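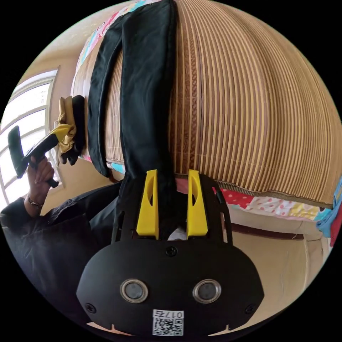

Black fabric, strip held between the yellow fingers.

22 March 2021

Dye fastness, Lener black cotton. Two washes at 60, no softener, line dried indoors. Undyed tape from Tresport washed in the same load as a check. Tape came out grey after the first wash, slightly less so after the second. Shrinkage along the warp 2 mm in 100, across it too small to read with the steel rule.

Rub test still to do, dry then damp. Flunari sample not started. Salt is low, 13 g left in the tub. Reorder before the October batch is planned.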